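Grasp scoring, timeouts and a stale transform

I spent most of June moving the sorting stack off the old planner and onto Brerow, and I said I would write up what broke. Most of it was my own doing.

For context, the pipeline has four parts. Perception produces a mask and a class for each item. Iko, our grasp scorer, takes the masked depth points and ranks candidate grasps for a two-finger gripper. Brerow plans the approach, the lift and the transfer to the right bin. Heltbridge is the thin layer that passes messages between them and logs everything with a timestamp.

The first problem was planning time. Brerow was given a budget of 500 ms per request and on transfers to the far bin it kept running out. I assumed the collision model was too detailed and simplified it, which made no difference. The log showed that the goal was being sent as a full six-axis pose, including rotation about the vertical. For a drop over an open bin we don't care much about that rotation. Relaxing it to a range brought the median down to 71 ms, and the timeouts went away.

The second problem was in Iko. Crushed cans scored badly. The scorer fits a primitive to the points before it samples grasps, and a flattened can is neither a cylinder nor a box. The fit would land somewhere in between and the best grasp would be placed across a crease. I added a fallback: if the residual is too high, skip the primitive and sample antipodal pairs straight from the surface normals. It is slower, but it only runs when needed. Clear plastic is still awkward because the depth image has holes in it, and the fallback needs points to work with. 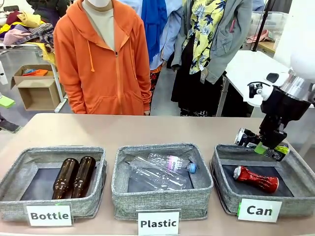
The third problem took longest. Drop positions drifted by a few centimetres over a long run, always in the same direction. Bin locations are stored relative to the table, and the table transform was being published once at start-up and then cached by Heltbridge. When the calibration node updated it, the planner carried on with the cached copy. The fix was 3 lines. Finding it meant replaying 584 logged cycles and plotting the offset against the calibration updates, which lined up exactly.

I have also moved the class-to-bin mapping out of the code and into a config file. It had been hard-coded in two places — one in the planner wrapper and one in the test harness — and they disagreed about the order.

Still open: the release check. At the moment the gripper opens on reaching the drop pose, whatever the arm velocity is. I want it to wait for the joint velocities to settle below a threshold first. The Sánchez driver reports them, but with enough noise at rest that a plain threshold flickers, so I will probably filter them and require several samples in a row. I'll put the patch up once it has been through the replay set.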